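Flarnard 8 and the queue reset thing

purau_nights
Is anyone else losing their queue after the update to build 3036? I hit play on an album, go make coffee, come back and the queue is just gone. The song keeps playing to the end and then silence. I'm on a Windows laptop with a Nurnano streamer in the living room.

tapehead
Yep, same, except mine only does it when I switch zones. Restarting the server fixes it for an evening.

ogundipefan
No trouble at all on my end, and I've been on 3036 since it came out in June. Are you both using shuffle? The old shuffle bug did something a lot like this.

purau_nights
No shuffle. I never use it (I'm an album person!) and I turned it off in every zone just to be sure. What I did find last night is that it only happens if the remote app goes to sleep. I left my tablet awake on the shelf and got through three albums, no problem.

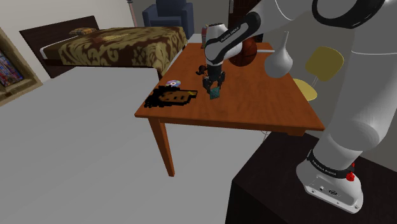
Then I let it sleep after 30 seconds, like it normally does, and the queue was empty by the second track. So I'm pretty sure it's the remote and the server is fine.

tapehead
I don't buy that. The queue lives on the server, so the remote sleeping shouldn't touch it. Mine drops with the phone in my hand, wide awake.

purau_nights
Well, maybe we have two different bugs then? I can make mine happen every single time.

ogundipefan
Could be the Ogundipe plugin. I don't run it anymore, but it used to save its own copy of the queue and push it back when the remote woke up. Do you have it installed?

purau_nights
Ohhh. Yes, I do. Turning it off now and I'll play something long.

tapehead
I don't have that plugin and I still lose mine, so that's not the whole story. I'm going back to the previous build until they fix it.

purau_nights
Two albums in with the plugin off and the tablet asleep, queue still there. Going to leave it running through dinner.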